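Friday, February

Lamp task again, by remote control. The goal for the month is 1000 kept demonstrations, and the cord handling is still where most of the rejects come from. Wako has me on the late slot, so I started at 2 and worked until the building heat went down.

Changed the order of work today. Until now I have gone for the inline switch first and dealt with the cord afterward. The switch slides when it is touched from one side only, and the policy trained on those runs learned to chase it across the table. New rule: both grippers come in low, facing each other, and one holds the cord before the other goes near the switch.

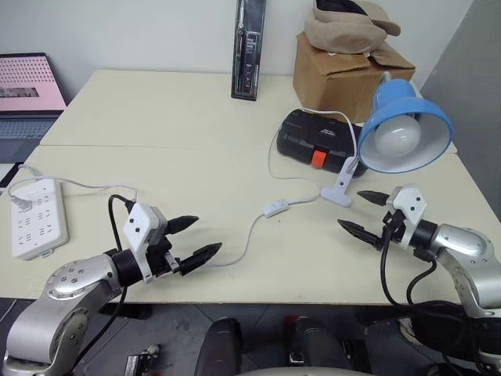
Left arm still lags the leader arm by a visible amount on quick wrist turns. I slowed my own hands to match, which makes each run longer but gives cleaner joint traces. Kurnach wants short episodes. I want episodes that replay. We have not settled this.

Also moved the gripper force limit down one step. At the old setting the fingers pinched the cord hard enough that it sprang when released – small motion, but it shows up in the wrist camera and I do not want the model to learn it as part of the task. Left the power strip and the boxes where they were. The Vellex notes say to keep clutter in, and I agree with them for once.

Spent the last hour on approach angle for the clip base. Coming in flat, the fingertips catch the lower jaw. Coming in steep, I lose sight of the tips in the head view and have to drive from the wrist view alone.
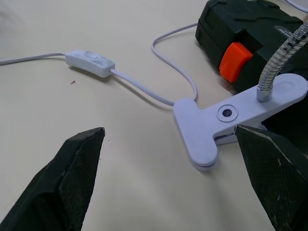

Wrist view, fingers open, clip base ahead of the right finger.

Recorder buffer is set to 3000 steps and one slow run went over, so that one is lost. To do: raise the buffer, send the reject list to Lunholm, retape the left foot pedal.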